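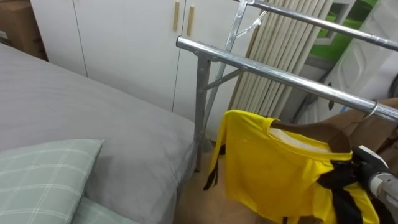
The spare room is where a household keeps its good intentions, and ours has been keeping them since February. The plan, drawn up by me on the back of a gas bill, was to have a proper guest room ready for my old friend Fatima Mokoena, who visits once a year and is too polite to mention the mattress. The bed has a smooth grey fitted sheet and a pale green plaid pillow, and a steel drying rack stands hard up against its corner, like a nurse waiting for the patient to wake. I have come to think the rack is the real guest.

A drying rack has no season. You fold it away, feel virtuous for an evening, and by breakfast there are socks. I asked Kibet Muriithi, who lets out two rooms in his own house and changes eight beds a week, where he puts his. "In the bath," he said, "and then I don't have baths."

His other advice was about fitted sheets. Start with the far corner, the one you hate, and do the near ones last while you still have some dignity. Pillows go on when the guest is at the station. Any earlier and somebody will nap on them, usually me.

Then there is the wardrobe, a tall white one with wooden handles. Guests need 12 hangers, according to Kibet, and will use two. The rest of their clothes go on the rack, so I suppose it can stay. Fatima arrives on Friday and has asked if she might do a small wash.

Last updated: Tuesday, May 14, 2019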